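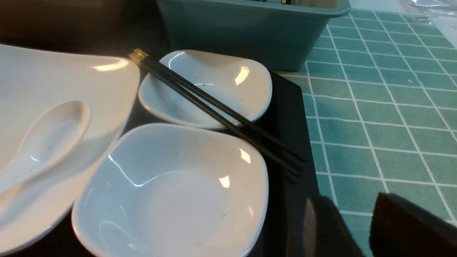 White plate, spoon and chopsticks on the tray

Flenero office closing – what happens to the Delidholm staff?

delid_claims
Saturday, June 14, 2025
Letter came to all of us in claims processing. The Flenero office on Cuadros Street shuts when the lease runs out, and the work goes to Kosen. 701 jobs are listed as "in scope" and the letter never says what in scope means. Has anyone had a meeting with their manager yet?

ledgerline
Had mine. You get 3 choices: move to Kosen, apply for a home-based role, or take the severance. Home-based roles are capped at 300 and they go by grade first, then length of service.

oldpost22
By grade first? In May they told our floor it would be service only. I have it in my notes from the briefing.

ledgerline
I can only tell you what was on the sheet I was handed. Ask for it in writing.
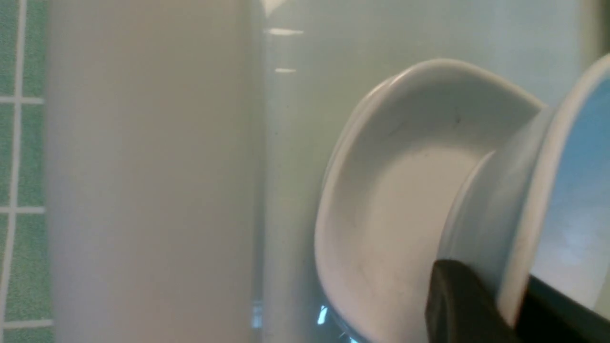 Also ask about the travel allowance. Mine was quoted as $2,296 for the first year, paid monthly, and it stops if you change teams. That doesn't cover a car to Kosen and back every day. There's no direct bus.

northgate_k
Going to disagree with the mood here. I moved to Kosen two years ago from another site. The building is better and there are more openings above entry grade. If you can stand the drive I'd take it over severance.

delid_claims
Some of us have kids in school here and can't stand the drive. Glad it worked for you.

northgate_k
Fair enough. I didn't have that to deal with.

oldpost22
Don't sign the preference form until the union has looked at it. The rep said it can be read as you agreeing to the move.

ledgerline
Mine says "non-binding" at the top. Check which version you have – there are two going around.

delid_claims
Mine doesn't say that anywhere. I'll call the rep on Monday and post what I hear.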